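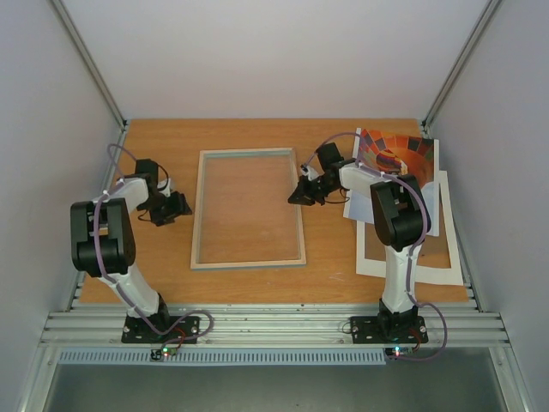 Frame, print and mat before assembly, week 4.

Home Framing Basics - Notes for Session 4: Putting a Print in a Frame

Hi everyone, here are my notes from the framing bench so you don't have to scribble while I talk. I've added a few bits I always forget to say out loud. Bring them along next time, because we'll be doing your own pictures and I'd love it if I didn't have to repeat the part about fingerprints.

What's on the table

We've got a slim pale frame, a print with a white border and an off-white mat. The print is the one with the big orange and red design that looks like the inside of a hot-air balloon (I'm very fond of it, and it's a great one for learning on because the colour does so much of the work). Lay everything out flat like this before you start. I used to pull things out of the packet as I needed them, and I can't tell you how many times I sealed up a frame and then found the mat under my elbow.

Which way up?

Decide now. Our frame is sitting in portrait, so that's easy. If your frame has a hanger already fixed to the back, check it before you get attached to an idea! The Irley frames some of you bought have a hanger on one side only, and the Montes ones can go either way.

The mat

A mat does two jobs. It gives the eye a bit of breathing room around the picture, and it keeps the paper off the glazing, where it can stick over the years if there's any damp. Off-white is my favourite neutral. Bright white next to an older print can make the paper look grubby, poor thing.

Have a look at the right side of the mat on our table - there's a gentle bend in it. Mats do this if they've been leaning against a wall. Put yours under a couple of heavy books overnight and see how it goes. If it has a proper crease, I'd replace it, as a crease catches the light and you'll see it every time you walk past.

Now, the white border on the print. You can show a bit of it inside the mat opening or cover it completely. I like a sliver showing, but try both. Lay the mat on top of the print, stand back, slide it about, have a sip of tea (away from the table, please) and look again. For this print I'd want to keep the pale blue part at the bottom, so don't crop up into it. All that orange needs somewhere to rest.

Fixing it

Use hinging tape along the top edge only. Two short pieces are plenty. Paper swells and shrinks with the weather, and if you tape all four sides it'll ripple by February. I did exactly that with a lovely botanical from the Hunthorpe market and had to pick it all off with a palette knife. Never again.

Cleaning the clear part

Spray the cloth, never the pane. Liquid runs under the edge of the frame and comes back to haunt you as a brown tide line. If yours is acrylic, use a soft cloth and no ammonia. Then tilt it towards the window and look for lint.

Closing up

Pane, mat, print, backing board, in that order from the front. Turn it over and check the face before you fold down a single tab. Then check it again! There is always a hair.

For next time

Bring one picture no longer than the bench ruler, its frame, and a mat if you have one. Lusosero Art Supplies will cut a mat to size if you give them your measurements, but allow 7 days. Measure the picture twice and write down the height first. The room's open from 2 if you'd like a hand choosing a colour.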